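Chapter 4
Life After the Final Season: Careers, Identity and Memory in Professional Basketball

Learning goals

After studying this chapter, you should be able to describe the usual stages of a player's departure from professional basketball, explain the difference between a planned and an unplanned exit, and discuss the part that local supporters play in how a former player is remembered.

4.1 Introduction

Most of the writing on professional basketball is concerned with the years in which a player is on a roster. Those years are few. A player who enters the professional game directly from college and stays in it for a decade will still have most of an adult life ahead when the last contract ends. Players chosen late in a draft, or signed for part of a season, often reach that point much sooner. For them the period treated in this chapter begins in their twenties.

The earlier chapters followed the player from school competition through selection and the first contract. This chapter takes up the question of what follows. It draws on interviews with 167 former players from the Florer regional league, a second-tier competition whose clubs kept unusually full personnel records. The interviews are referred to throughout as the Florer interviews, and the questions used in them are printed in Appendix 2.

4.2 Planned and unplanned exits

A planned exit is one in which the player sets the date, or at least the season, of departure. An unplanned exit follows from injury, release by the club, or the failure to secure a further contract. The line between the two is less firm than the terms suggest. Several players in the Florer interviews described their retirement as a personal decision and then, later in the same conversation, mentioned that no club had called that summer.

The distinction matters for practical reasons. A player who knows that a season will be the last can finish a degree, meet with employers and move a family at a suitable time of year. A player released in February can do very little of this. Housing is often tied to the club, and medical coverage may end within weeks. Students should keep these conditions in mind when reading the contract clauses reproduced in Section 4.5.

4.3 The first year

The first year away from the game is marked by a change in daily order. Professional players live by a schedule set by others: practice, treatment, travel, meals, rest. When the schedule ends, so does a large share of a player's contact with other people. Former players spoke often of mornings. One guard, who had spent his whole career with the Lendinero club, continued to wake at the hour of the team's shootaround and to drive past the arena before starting his new job in freight sales.
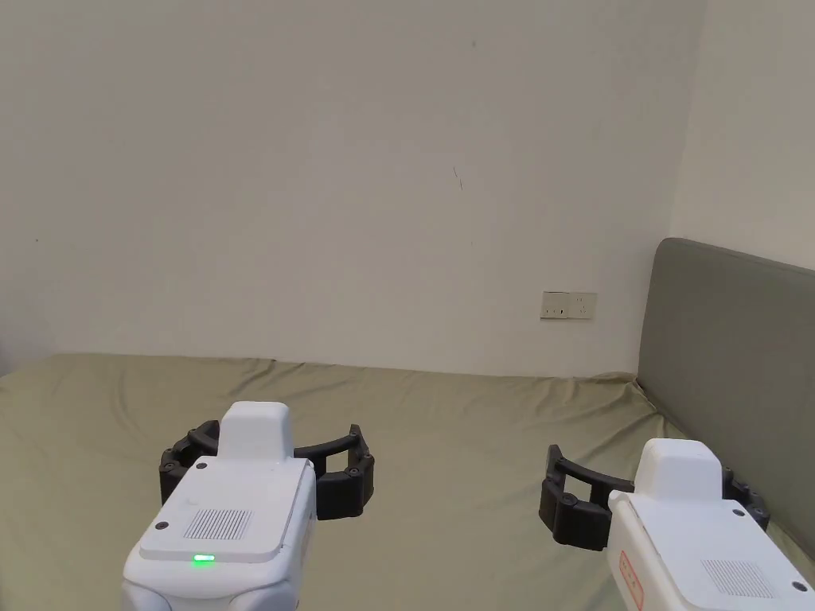 Figure 4.1 Two hand-held grippers over a bed with a sage-green sheet.

Physical training also changes. Few former players stop all at once. Many keep to a reduced version of their old program for some 20 months and then let it go by degrees. Weight, sleep and old injuries receive attention in this period -- often for the first time without the help of a team physician.

4.4 How players are remembered

Public memory does not follow the record book closely. A player with modest statistics may be well known for decades in the town where he grew up, while a more productive teammate from elsewhere is forgotten there. In Zaki, where the local high school sent only two players to the professional game, both were still being stopped in stores and restaurants long after they had retired. Neither had been a regular starter.

Such meetings are usually brief. A supporter recalls a game, an autograph or a kind word, and asks about the player's family. Former players differed in how they felt about these exchanges. Most welcomed them. Some found that the attention made it harder to be taken seriously in a second career, particularly in the first years.

Clubs have their own part in this. The Enamov club invites former players to one home game each season and prints their names in the program. Other clubs do nothing of the kind -- a point to which we return in Section 4.6, where the cost of alumni programs is considered.

Key terms: planned exit; unplanned exit; second career; alumni program; local memory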